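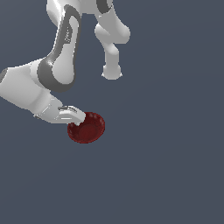
Bowl handling in simulation: gripper at the rim.

Lindberg Bowl Station
For kitchens, canteens and dish return lines

The Bowl Station is a single robot arm with a two-finger gripper. It takes small bowls from the return side and sets them in the wash rack. Every new bowl shape is worked out in simulation before the arm handles it on site.

What staff do now

At the Plostham canteen, two people used to stand at the return belt for the whole lunch service. One of them now loads trays and clears jams. The other has moved to the serving counter. Shift lengths and pay grades stayed the same, but the break times had to change because the arm needs someone within reach of the stop button.

Staff get 5 hours of training on stopping the arm, restarting it and reporting a bad grip. No programming is needed. Changes to grip points go through Flanagan, our service partner.
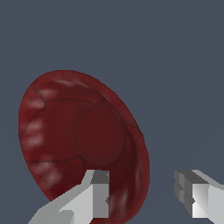

PLOSTHAM, October

Open fingers and a dark red dish, seen close up in the simulator. The rim is where most of the setup time goes. A shallow bowl leaves little wall to hold, and the fingers have to come in level. We ran 3,363 simulated grips for the Plostham bowls before the first day of service.

Details

Arms per station: 1
Bowls per rack: 300 maximum, depending on size
Staff needed during service: 1
Control software: Oder, version 2
Not suitable for: glassware, stacked bowls, bowls with lids

Delivery includes the arm, stand, guard panels and first bowl setup. Racks are ordered separately. Send two sample bowls of each shape with your order.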